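Jevby opens second packaging site in Skisulico

2 December 2024

SKISULICO – Packaging supplier Jevby has opened a second site in Skisulico, where it will cut, print and store shipping boxes for small food and household goods makers. The first orders left the building in October, while the offices were still being painted.

The new site covers 1359 square meters and has its own loading dock on the north side. Jevby will keep its original shop on the other side of town, which will now handle only samples and short runs.

"We had pallets in the hallway for most of last year," said Niilo Koivisto, managing director of Jevby. "Customers would ask for 900 boxes and we had to ask them to pick up half now and half the week after. We can store a full order now and send it out in one go."

The minimum order for printed boxes drops from 808 to 100 with the move. Plain boxes can still be bought in any quantity at the front counter. Prices for existing customers stay the same through the end of their current contracts.

One of the first customers to switch to the smaller print runs is Mumine, a maker of soap and candles. The company changes its labels with the seasons and has often been left with boxes it could not use. 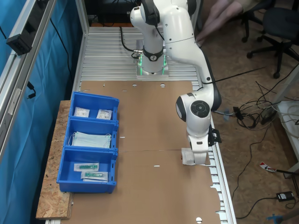
Jevby will also take back used boxes from local businesses. Boxes should be flattened, with tape and labels removed, and can be dropped off at the loading dock on weekday mornings. The hauling company Zamani will collect them for recycling – there is no charge for drop-off.

"People have been asking us for this for a long time," said Yakubu Etim, site manager. "Please don't leave them outside the gate, though. They get rained on and then they can't be taken."

The front counter is open Monday through Friday, 8 a.m. to 4:30 p.m. Parking is behind the building. Orders placed through the old shop before the move will be delivered as planned, and customers do not need to do anything.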